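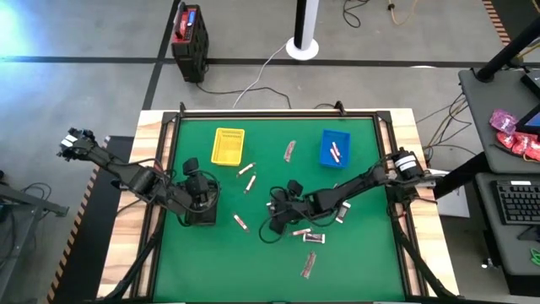 Lejla Yordanov

The lolly counter at Meireles closes at four, and by half past three on the last day of school term there is usually a queue out the door. Graciela Retamal has run the shop for 13 years. She sells bread, milk, phone credit and newspapers, but the counter is what people remember when they move away and come back to visit.

Mixed lollies used to be sold loose from jars, with a scoop and a white paper bag. Most of what Retamal stocks now comes individually wrapped. She made the change gradually, starting with the caramels, which stuck together in humid weather and had to be prised apart with a butter knife. The mints followed, then the fruit chews.

"I lost a few customers over the caramels," she says. "They came back by December."

Wrapping a small sweet is an old problem. The twist wrap, with a tail at each end, suits hard lollies that hold their shape. Chews are more often folded, with the ends tucked under. Toffee is the awkward one. Cut it too warm and it sags in the paper, cut it too cold and it shatters.

Benjamín Ledesma makes toffee at Plenel, a two-room factory behind a tyre shop. He buys his waxed paper by the roll and cuts it himself. On a good morning he and one offsider get through 666 pieces, and they stop when the tray is empty. He has been quoted for a wrapping machine twice and turned it down both times. The floor would need to be re-laid, he says, and he'd have to make a lot more toffee to pay for it.

His wrappers are plain. Larger makers spend a good deal on print, and collectors keep the results. Darmawan Ismail has seven albums of them at home, arranged by colour. He irons each one flat under a tea towel before it goes in. The prize of the collection is a Skukus lime wrapper with the name misspelt, which he found in the pocket of a secondhand coat.

The less charming part of the business is what happens to everybody else's wrappers. Waxed paper and thin film are both difficult to recycle through a kerbside bin, and small pieces tend to fall through sorting equipment. Lautaro Bravo, who supplies shops like Meireles under the Brasitz label, has trialled a plant-based film. It tears more easily than the old one and costs him more, and in summer it went cloudy. He is trying a thicker grade this year.

Retamal keeps one jar of loose aniseed balls on the top shelf for the regulars who ask. The scoop is still in the drawer underneath – dented at the lip, with a new handle – and the white paper bags come in bundles from the same supplier as her till rolls.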